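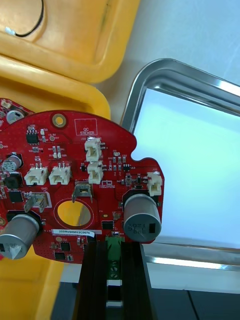

My feet have only now warmed up, and I've got the good blanket and what's left of the lentil soup, so I'm going to try to get this day down before I fall asleep on top of it.

We marched for the night bus. I say marched, but for the first stretch it was more of a shuffle, because the sidewalk along Ugwu Street is so narrow and the city wouldn't give us the road. Aqeel Awan had the megaphone and kept apologizing into it whenever it squealed. A hundred people had signed up and I had told myself to be happy with half that, and then we came around the corner by the post office and I looked back and couldn't see the end of us. I cried a little. I blamed the wind, and Aqeel was kind enough to agree with me about the wind.

For anyone reading this who isn't me (hello, Mom), Vemard College is dropping the late bus to Jistmont when the new term starts. Most of the nursing students live out there because they can't afford Muscombe rents, and their hospital shifts end long after the last regular bus has gone. They were told by email in July, when everybody was away. I am still mad about July!
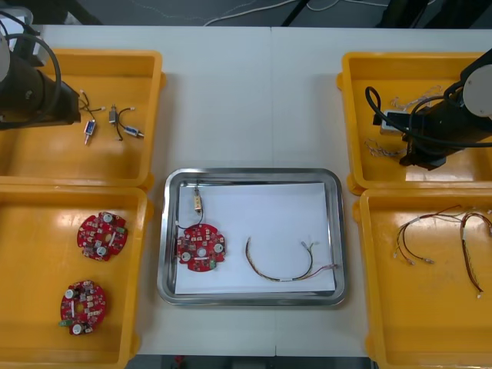

**Maham Lashari**
*Muscombe, Dec 14, 2019*

I always forget to sign these until I'm halfway in, and then I remember that I promised to send them on to the students' newsletter, so there it is, my name and everything.

Anyway, the police. There were two officers waiting at the college gate, and they were perfectly polite until we sat down on the steps of the administration building. Then more of them came and one read us a notice about blocking an entrance. We weren't blocking it – there was a gap on the left side wide enough for a piano – but he read it all the way through and then asked us to stand up. Most of us did. Three of us didn't, and those three got citations, and I was one of them. Mine is on the fridge under the pineapple magnet. I felt very brave for as long as it took him to write my name, and then I felt about eleven years old and wanted to call my sister.

What I'd like to remember is the singing. Someone at the back started a hymn I hadn't heard since my grandmother's kitchen, and the people who didn't know it hummed, and even the younger officer was tapping his glove against his leg. The dean sent out a man with a clipboard who took our letter and said it would be read. I asked him when, and he wrote down my question, which I suppose is a start.
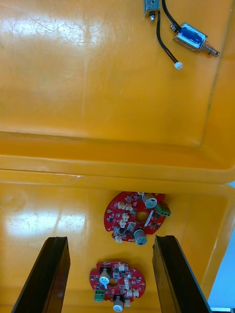 **What happens if we lose the bus anyway?**

The nursing students have a list of drivers going for the evenings, and we'll keep that running while we push the college to bring the route back.

I wrote that out carefully because people kept asking me on the walk home and I gave every one of them a different muddled version. Aqeel wants it read aloud at the next meeting. He also wants a better megaphone. I said I'd look at the price of one tomorrow, after I've slept and called my sister and figured out where a person goes in this town to contest a citation.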